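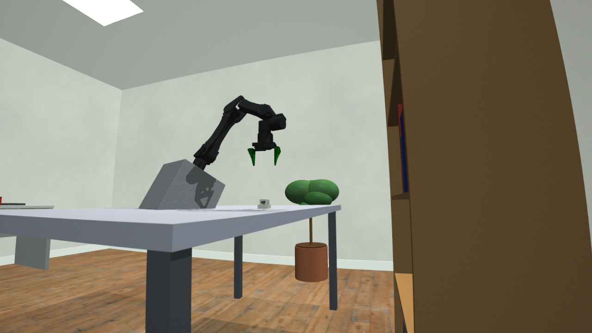
I spent part of this winter trying to answer a question my sister put to me in November: when can she buy something that tidies a desk? She didn't mean vacuuming. She meant picking things up and putting them where they go, every morning, without being asked twice.

So I picked the smallest desk chore I could think of. There is a block calendar on the table, the kind with number cubes sitting in a little tray, and somebody has to change the date. A person does it in a few seconds with a coffee in the other hand. I wanted to see how far an arm with two fingers gets with it, in simulation, before anyone spends money on a real one.

Reaching is the easy part. Software has been good at moving an arm to a point in space for a long time, and a simulated room is a kind place to work. The lighting stays put and the table never gets bumped.

The cubes are harder. They sit side by side, so a finger has to find a way in without shoving the neighbor. Then the cube has to be turned to the right face, and two fingers can't roll a thing the way a hand does. The arm has to set it down and pick it up again from another side. It also has to know which way up a digit is. A 6 and a 9 are the same shape to a careless camera.

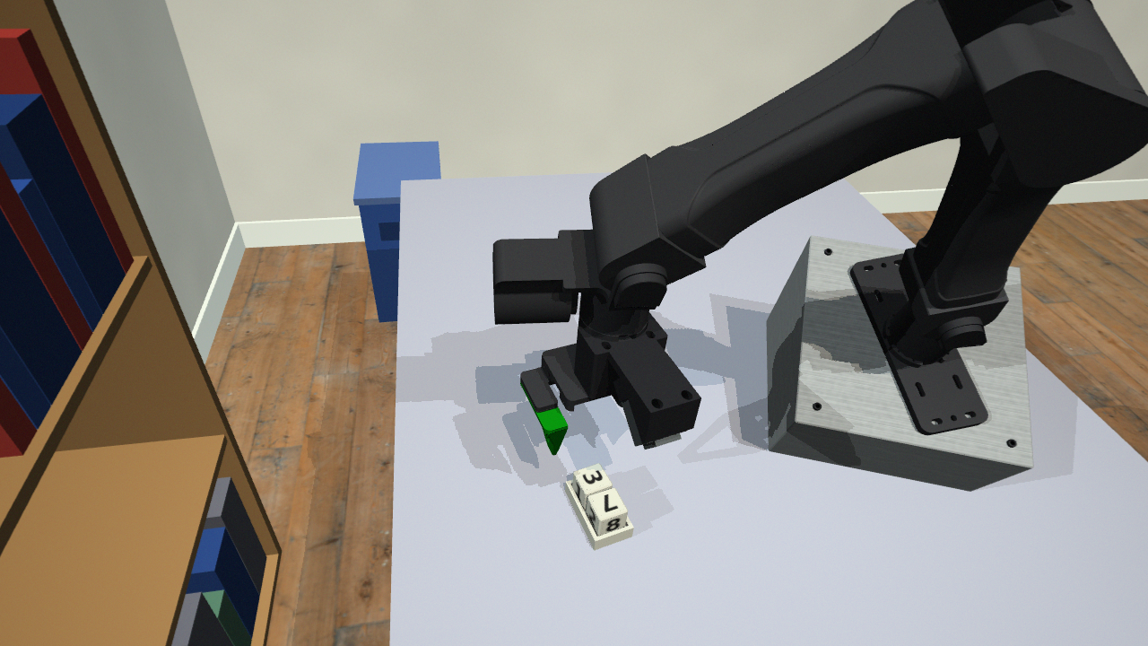 *Posted 10th March by the author of the Stornow notebook*

My plan is 500 runs with the cubes in their tray and another 500 with one cube out on the table. I'm not going to quote a success rate until all 1000 are finished. I've read too many demos where the one good attempt got the video.

For shop floors my answer is different. If the same part arrives in the same spot all day, a machine can do the job now, and plenty do. A house is messier – the tray moves, a mug lands on top of it, the cat sits there.

I told my sister to keep changing the date herself. She asked about folding towels next. I said I'd get back to her.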